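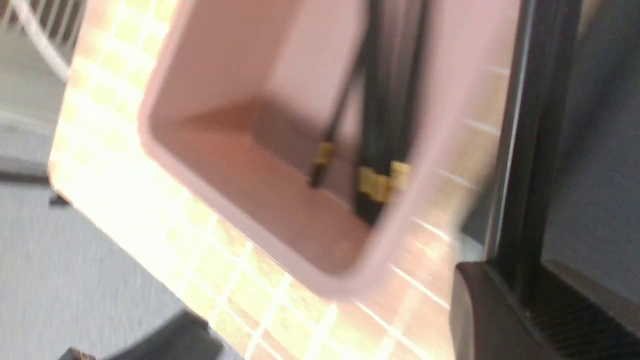 打印本页 | 用电子邮件发送

储水式热水器，碗洗到一半就没热水了，该换还是能修？

Milagros Sepúlveda

先说情况，写得急，有漏的你们问我。

房子在 Mescombe，老房子，去年五月搬进来的。储水式电热水器，100 升，立式，装在楼梯下面的小柜子里，牌子 Mikis，型号那张贴纸磨没了，年份也看不出来。前房东说"没几年"，没几年是几年，不知道。

刚搬来的时候没问题。两个人前后脚洗澡，洗完还能洗碗。入冬以后越来越不行，现在一个人洗完澡，隔半小时去厨房，水龙头开到最热，碗洗到一半就温了，再过一会儿完全凉。锅都留到第二天早上洗。没有洗碗机，厨房也放不下。

不是完全不热！刚开始那一阵是很烫的，烫手。就是量不够。

已经试过的：
温度旋钮从中间拧到最大，拧了以后头一阵更烫，总量好像多一点点，不明显。
看了一圈，没漏水，柜子地板是干的。
跳闸没有跳过。
加热的时候有声音，像水壶快开的那种，噼噼啪啪。以前没有这么响（也可能以前没注意）。

找了个师傅电话里问，没上门，直接说换新的，800，包安装。我问能不能先看看，他说这种看了也是换。我就有点不想找他了。

想问的是：
这种情况是不是一定要换？
如果是里面有水垢，自己能不能清？我会换灯泡会通下水道，再复杂的没干过。
旋钮拧到最大一直这么开着有没有问题，电费这个月还没出来，有点慌。

另外我们这边水很硬，水壶两个星期就一层白的。不知道有没有关系。

谢谢各位，急，周末家里要来人。

——

Colton Robichaud

你这个容量本来就小。换大的。我家换了 300 升的，从来没有不够过。

水垢那个别折腾了，拆下来密封圈肯定漏，最后还是要叫人。

——

Jae-hoon Hong

楼上那个 300 升是一家子住独栋吧，楼梯底下的柜子塞得进去吗……别听这个。

你的症状挺典型的，先烫后凉，总量少，加热有噼啪声，水又硬。我按可能性从大到小说，你一条一条排。

一、水垢。硬水地区的储水罐，底下会积一层，时间长了能积到把加热管埋住。加热管埋在垢里，热散得慢，管子自己过热，那个噼啪声多半就是这么来的。垢还占地方。

二、两根加热管坏了一根。立式的很多是上下两根，下面那根坏了，只有上半截水是热的，所以你头一阵很烫，然后一下子凉下去。你说"先温再凉"，凉得快不快？如果是几乎一下子就凉，往这条想。如果是慢慢凉，往水垢或者下面第三条想。

三、进水的那根管（叫导流管还是什么，插到底部的塑料管）断了。冷水本来应该从底下进，断了就在顶上跟热水混，出来很快就温。这个修起来便宜，零件没几个钱，但要关水放水拆顶上的接头。

四、混水。某个地方冷热串了，比如淋浴的混水阀坏了，冷水倒灌进热水管。这条最容易查，也最容易忘。把热水器的进水阀关掉，然后去厨房只开热水龙头。正常应该流一小会儿就停。要是一直流，就是哪里串水了，热水器根本没毛病。先做这个，五分钟。

温度的问题，最大不建议长期开。一是费电，二是容易烫到人，家里来小孩老人尤其注意。也别为了省电调太低，储水罐温度太低容易长细菌，军团菌那种，罐里一般建议保持在 60 度上下，最好在出水那头装恒温混水阀来防烫。你先查旋钮刻度对不对，很多旋钮就是写个一二三四五，不写度数，自己拿个厨房温度计，接一杯热水量一下。我家旋钮指在"高"，龙头出来只有 52 度，后来发现是温控器飘了，换一个就好了。

清水垢自己能干的部分，是排污。大概步骤：

断电。一定是总闸那里断，不是只关热水器上的开关。水放空了还通电，加热管会干烧，直接废。
等它凉下来，最好放一夜，不然放出来的是烫的。
关进水阀。
底部排污口接一根软管，通到下水道或者院子里。
楼上随便开一个热水龙头，让空气进去，不然水放不出来。
打开排污口，放。前面的水可能很浑，有白渣子，有时候堵住，堵了就把进水阀开一下冲一冲，再关上。
放到不出渣了，关排污口，进水，等楼上龙头出水均匀不喷气了，关龙头，再通电。顺序别搞反！

这样只能冲掉松的那些。粘在加热管上的，得把法兰拆开，那个没干过就别干了，密封圈要配新的，拧的力气也有讲究，而且牵扯到接线。叫人，但是叫一个肯上门看的人。

还有镁棒也问一下，硬不硬水都要看，几年一换，没换过的话罐子里面可能已经在锈了。要是排出来的水是锈红色的，那我就收回前面的话，罐子估计快到头了，换吧。

那位师傅报 800 我不评价贵不贵，各地不一样，但是没看就说换，我不会找。

——

Aitana Villanueva

补充几点，上面那位说得差不多了，我说周末来人怎么办，这个没人说。

热水不够的时候，厨房是最好省的地方。我在 Lorente 那边租房住过两年，热水器比你这个还小，摸出来的办法：

不要开着热水冲。用盆。放一盆热水，加洗洁精，杯子先洗，然后盘子，然后锅，最油的放最后。另外接半盆凉水过一遍就行。我原来开着龙头洗，一顿饭的碗能把热水用光，改用盆以后再没出过这个事。

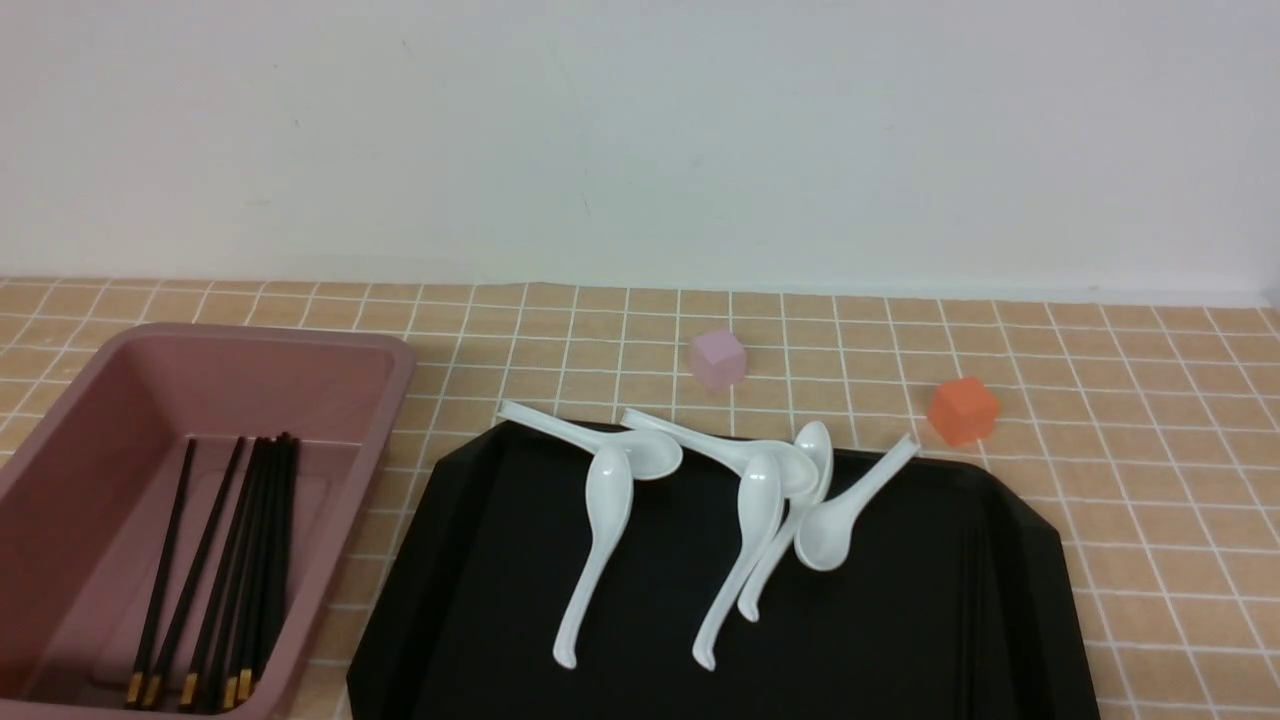
盆别买太深的，深了就要放很多水才够得着，等于白省。浅一点，宽一点，碟子能平着躺下去那种。底要平，底下鼓起来的那种放在台面上会转。水凉了别急着倒，加一壶刚烧的水进去又能用一轮，小心手。

油锅先拿厨房纸擦，或者拿硬一点的刮板刮，刮完再下水，省一半洗洁精。煮过米饭粘底的，用凉水泡，热水泡反而糊得更牢（淀粉）。鸡蛋也是凉水。

时间错开。洗澡和洗碗中间隔长一点，100 升的罐子全部烧热要好几个小时的，看你加热管多大功率，半小时根本回不来多少。你说"隔半小时去厨房"，这个本来就有点太急了。早上洗澡，晚上洗碗，或者反过来。客人来那几天排个顺序，头发长的先洗，哈哈。

再看看是不是接了分时电表，有的老房子热水器单独接一路，只在夜里加热，白天用完就没了，不补。搬进来的人经常不知道。看看配电箱里有没有单独的定时器，一个小圆盘，上面一圈小齿的那种。有的话那个钟可能早就不准了，停一次电它就慢一次。我那个房子就是，慢了好几个小时，等于早上才开始烧，而我七点洗澡……查了一个冬天。

管子保温也顺便做了吧，从热水器出来那一段，裸着的铜管，套泡沫管套，很便宜，剪刀就能剪。冬天进来的水本来就比夏天凉得多，同样一罐水混出来的量就少，你说夏天没问题冬天不行，这里面肯定有一部分是这个原因，别全怪水垢。

淋浴花洒也看一下流量，大花洒是很费的，换个小流量的，洗澡那边省下来，厨房就有了。

——

Milagros Sepúlveda

谢谢谢谢！回得好快。

刚去做了关进水阀那个，厨房热水龙头流了一小会就停了，所以没有串水对吧。

凉得快不快，我想了想，应该算慢慢凉，不是一下子。所以加热管可能是好的？

配电箱里没有小圆盘，有一个灰色的方盒子，没有字，不知道是什么，没敢动。

排污我打算今天晚上断电明天早上放，软管浇花的那根能用吗，接口好像对不上。

——

Jae-hoon Hong

流一下就停，对，没串。

浇花的管子可以，先确认耐不耐热，放凉了再排就没事。接口对不上去五金店买个转接头，把排污口的照片带去给他们看，别凭记忆买，我凭记忆买过三个都不对。

慢慢凉那就先按水垢办。排完再用两天，看噼啪声小没小。要是还那样，就找人上门测一下两根加热管的电阻，万用表一量就知道，几分钟的事。

灰盒子别动。来人修的时候让他顺便看一眼。

旋钮记得拧回来，拧完用温度计量一下，在告诉我们结果。

打印本页 | 用电子邮件发送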